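3. The course and the task

3.1 Setting

The work reported in this section was carried out by students of the second-year project module at Skasetside, in a teaching laboratory shared with the materials people, who would like their half of the bench back. The module lasts one term. Each team is given an arm, a box of printed parts, a small wrist camera and a task, and is marked partly on whether the task gets done and partly on a written account of why it did not. The second part has historically produced the better reading.

The task for this cohort was wiping. A flat panel is marked with a smudge, and the arm must find the smudge, pick up a pad and rub until the camera can no longer tell where the smudge was. We chose wiping because every student has cleaned a table at some point and therefore arrives with the firm belief that it is easy. It also needs very little kit. A team that breaks its panel can have another one, which could not be said of the glassware used in the previous version of the module.

Students were told the aim on the first day and given the marking scheme on the same sheet. Most read the marking scheme.

3.2 Hardware

The arm is the Fovia, a small bench-top model which the department bought in a batch and which we have kept going by taking parts from the ones that stopped. Its own gripper was made for picking up blocks with straight sides. A cleaning pad has no straight sides worth mentioning, so the teams were asked to print their own fingers and fit them to the existing base.

We set 3 rules for the fingers. They had to fit the base without drilling it. They had to come off with the tools in the drawer. They had to leave the camera a clear view of the work between the tips, and this last rule caused more reprints than the other two put together. A first design usually has broad, handsome fingers which hide the panel completely. The team then discovers that the arm is wiping blind, and spends the following session making the fingers narrower and cutting slots in them.

The long tapering cutout became the usual answer. It saves plastic, shortens the print and lets the finger bend slightly when it is pushed into something it should not have been pushed into. Teams gave all of these reasons in their reports. In conversation, several admitted that they had copied the shape from the team at the next bench, and we regard this as sound engineering practice and marked it accordingly.

Surface finish was left alone. We had expected to ask for sanding, but the rough finish of the printed parts held the pad better than the smooth offcuts we tried beforehand, and sanding is a job that students can stretch to fill any time available.

3.3 Software

Teams wrote their programs on top of Pandis, our in-house teaching library, which moves the arm, reads the camera and prints warnings. The warnings are worded gently. We have since begun to wonder whether this was wise, as one team worked for an entire session beneath a message saying that the arm might prefer to be calibrated.

Pandis does not include a smudge finder. Students had to write that themselves, and were steered towards a plain method: take a picture of the panel, even out the lighting as well as possible, and look for areas darker than their surroundings. Learned methods were allowed, provided that the team could explain to us what had been learned. This condition thinned the field considerably.

3.4 What the camera has to work with

The smudges are faint on purpose. In the trial run before term we used thick black marker, and every program found it at once, including one that had been written to find something else. A mark only slightly darker than the panel asks a fairer question. It also brings the lighting into the problem, and lighting is where most of the term went.

Figure 1 was taken from the wrist, looking out between a pair of printed fingers. The stains on the grey panel form loose loops and blotches with paler traces trailing off them, and a person needs a moment to settle on where they end. The tabletop is far brighter than anything the program is meant to care about. A camera left to choose its own exposure will therefore try to please both parts of the picture. Teams that fixed the exposure by hand did better than teams that trusted the automatic setting, although the fixed value had to be found again whenever somebody opened the blinds.

The pale specks were a smaller nuisance. Programs that looked for any change in brightness reported them as smudges, dutifully and one at a time. Programs that looked only for darker areas passed over them, but some of those then fell for the shadow under the edge of the panel, which is darker than any smudge and has a far better outline. The first version of the marking program, written by the staff, did the same. We mention this for completeness and have fixed it.

The equipment beyond the panel was the third difficulty. The bench carries more than one mechanism, together with the cable, brackets and fittings that collect near mechanisms, and all of it shows up in the wrist view. Black parts on a white table are an excellent match for "darker than the surroundings". Teams were expected to cut their search down to the panel before looking for anything on it. The better reports explain how this was done. The weaker ones say that the background was removed, in the passive voice, and move on.

Figure 1. View from the wrist camera between the printed fingers, with faint darker smudges near the centre of the grey panel.

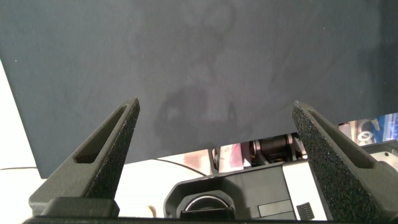 3.5 How runs were marked

Each team was allowed 10 marked runs, split between sessions as it liked. Before every run a member of staff made a fresh smudge out of sight of the team, working from a card of agreed shapes. A run counted as a success if the marking program, looking at the panel from a fixed camera on a stand, found no dark area above the set limit, and if nobody had touched the arm in the meantime. Steadying the table was held to be touching the arm. This ruling was unpopular.

Runs were stopped after 4 minutes. The limit was meant to discourage the approach, first seen in the pilot, of skipping the camera altogether and wiping the whole panel in strips. Given long enough, this works very well, and we could find nothing in the original rules against it. The time limit makes it a poor bet but leaves it legal. One team submitted it anyway, with a careful argument that a method which does not look at the smudge cannot be misled by it. The argument received full marks for clarity. The arm had reached the middle of the panel when the clock ran out.

A second camera angle was considered and dropped. Staff time was the limit here, along with the number of stands that would stay upright.

3.6 Pressing, rubbing and other contact problems

Finding the smudge turned out to be the smaller half of the task for those teams that managed it early. The Fovia reports the current drawn by each joint, from which the pushing force can be guessed. The guess is poor near the end of the arm's reach, where joint friction swamps everything else, and the teams whose panels were set furthest away naturally suspected us of arranging this. Panel positions were drawn by lot and the draw was repeated in public.

Two styles of rubbing appeared. Some teams moved the pad back and forth across the area found by the camera, lifting at each end to take another look. Others went in shrinking circles from the outside inwards and looked only once, when finished. The first style was slow and recovered well from mistakes. The second was quick, and when it began in the wrong place it polished a clean patch with great confidence.

Pads slipped. The fingers hold the pad by pinching it from both sides, and a pad pinched too lightly turns sideways on the first stroke, while a pad pinched too hard bulges in the middle and touches the panel over a very small area. Teams met this by trial and error, mostly error. The neatest remedy was a shallow printed tray, called Niven by the team that made it, which sat between the fingers and spread the load across the back of the pad. We asked what the name stood for and were told that it did not stand for anything.

3.7 Changes made during the term

We had hoped to leave the rules alone once teaching began. Two changes were needed. The panels were at first held down with tape, and an arm that pushed hard enough to remove the smudge could also push hard enough to remove the panel. They were clamped from the third week, and teams that had already used marked runs on taped panels could take those runs again. The other change concerned cleaning fluid. The handout had not mentioned it, on the grounds that it seemed unnecessary to mention, and a damp pad was found to improve results in a manner that owed little to programming. Pads were issued dry from then on and collected at the end of each session.

Reports were due in July. All teams were asked to include their failed runs, with the wrist camera pictures for each, and it is from these that the error types in the next section were drawn up. Where a team's account of a failure differed from what its own pictures showed, we have gone with the pictures.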